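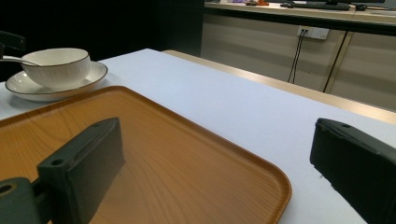

Montes Township Gun Show: Pre-Opening Inspection Checklist, With Comments

Filled in by Olaia Montoya, township inspector. Countersigned by Majdi Mahasneh for the promoter, under what he asked me to record as mild protest.

The hall permit depends on this sheet. So does the new county ordinance on private sales, which passed in May by 2 votes and has been read closely by everyone except the people it applies to.

Building

1. Exits unlocked and clear. FAIL, then PASS. The north exit had a jerky stand in front of it. The owner moved it four feet and asked if that was far enough. It was not. He moved it again.

2. Occupancy sign posted, limit 900. PASS. The sign is posted behind the coffee urn, but it is posted. Please move the urn.

3. Fire extinguishers tagged and current. PASS, all of them. I checked twice, having never seen this before.

4. Aisles wide enough for a wheelchair. FAIL on the east row. Tables have crept. They creep every year, always toward the aisle.

Entry and check-in

5. Signs at the door saying loaded firearms are not allowed inside. PASS. One is in a typeface that looks like a wedding invitation. The ordinance doesn't mention typefaces.

6. Clearing station with bullet trap, staffed by a trained person. PASS. The trap is a Skeviren and the paperwork was taped to it. The trained person had his certificate in his wallet and was happy to be asked.

7. Every gun carried in by the public checked, unloaded and tied. PASS on the dry run. They ran out of zip ties during the dry run, which bodes poorly. Majdi has sent someone to the hardware store.

8. Separate line for visitors not carrying anything. NOT DONE. There is a rope for it. The rope is in a bag.

Exhibitor tables

9. All 39 exhibitors signed in with copy of license, or marked as private seller. FAIL. Three people wrote "see last year." I did see last year. Last year is why we have the ordinance.

10. Display guns secured by cable or in a locked case. PASS, mostly. Clollier Arms has a very handsome cable that goes through every trigger guard and is then attached to nothing. Corrected while I stood there.

11. Ammunition kept apart from guns it fits. PASS after discussion. The discussion was longer than the table.

12. No magazines inserted in display pieces. PASS.

Background checks

13. Working phone or internet line for licensed dealers to run checks. PASS. Signal is poor near the restrooms and fine everywhere else, so naturally the check desk was set up near the restrooms. It has been moved to the stage.

14. Private sales sent to the check desk, with the fee posted. FAIL. Desk is there, fee is not. Majdi says everyone knows the fee. I asked two exhibitors and got two fees.

15. Notice of penalty displayed: up to $4,000 per sale made without a check. PASS. Largest sign in the building. I brought it myself.

16. Written plan for a delayed or denied check. PASS. One page, clear, sensible. Written by Pranaleo, the security contractor, who should be asked to write the rest.

Comments from the promoter

"The ordinance is a solution in search of a gun show. We will follow it. Item 11 was a matter of opinion." M.M.

Reply from the inspector

Item 11 was a matter of boxes of nine-millimeter next to a nine-millimeter.

Still open before doors

Items 4, 8, 9 and 14, plus the urn. I'll be back at 7 a.m. with this sheet and a tape measure. If the east row has crept again, I will start with the east row.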